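Section 6: Fitting and zeroing the brake pressure sensors

Read this before you unpack the Brornix kit. The quick card in the lid says the whole job takes 15 minutes. We have fitted the kit to three club formula cars and have never come close. Leave yourself an evening, and don't start on Friday if you race on Saturday.

What you need

Both sensors (front circuit and rear circuit), the Troltov logger from Section 4 already mounted and powered, two new crush washers per sensor, fresh brake fluid, a bleed bottle, and a torque wrench that reads low enough to be useful. The washers in the kit are described as reusable. Treat that as a hope and buy new ones.

6.1 Fitting

1. Put the car on stands and disconnect the battery.

2. Find the spare port on each master cylinder. On cars with the Cantero pedal box, the rear port faces the bulkhead and you will have to loosen the box to reach it.

3. Remove the blanking plug. Catch the fluid. It will strip paint whatever the bottle says about being gentle.

4. Fit the sensor with a new washer on each side of the adapter. Start the thread by hand. If it won't turn by hand for at least two full turns, stop and back it out.

5. Tighten to the figure in the adapter's own leaflet. Earlier printings of this guide gave a single figure for both adapters, and that was wrong.

6. Run the cable away from the exhaust and the steering column. Tie it every hand's width.

7. Bleed both circuits, front first, until the pedal is firm.

CAUTION: Never drive the car to "see if the pedal comes up." If it is soft on the stands, it is soft at the end of the straight.

6.2 Zeroing

1. Reconnect the battery and let the logger run for a few minutes before touching anything. The readings wander while the sensors warm up. Suvness, who supply the software, say this was cured in the last update. We still see it.

2. Take your foot off the pedal. Check that nothing else is resting on it.

3. Open the Channels page and select Brake Front. Press Zero and wait for the tick.

4. Repeat for Brake Rear.

5. Press the pedal hard, hold, and release. Both channels should rise together and come back to zero. If one stays high, the pushrod has no free play. Fix that before you blame the sensor.

NOTE: The raw count shown beside each channel is not pressure. On our cars it read 1,506 at rest on the front and 3,774 under a heavy foot. Yours will differ. Write down your own resting figures and keep them with the setup sheet. 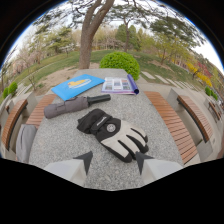 6.3 Checking the brake balance figure

The software offers a balance percentage and shows it to one decimal place. Be wary of that decimal. Jhosep Yupanqui ran the same car on the same tires for a whole test day in May, and the figure moved between sessions with nobody touching the bias bar.

1. Drive three steady laps, then look only at the straight-line part of each stop. Trail braking muddles the numbers.

2. Compare the shape of the two traces before you compare the percentages.

3. Change the bias bar by one full turn at a time and log again.

4. If the driver says the rear is locking and the screen says it can't be, believe the driver and recheck the zero.

The brochure promises a better lap from the first outing. Visitación Cabello went through almost 2,000 logged stops for us and could find no gain that a careful driver with a notebook would have missed. The sensors did catch a sticking rear master cylinder, and for that we'd fit them again.

6.4 After every event

Wipe the connectors, look for weeping around the adapters, and check the resting counts against your sheet. If either has shifted and stays shifted once warm, go back to 6.2 and start over. Spare connector seals are listed in Section 9.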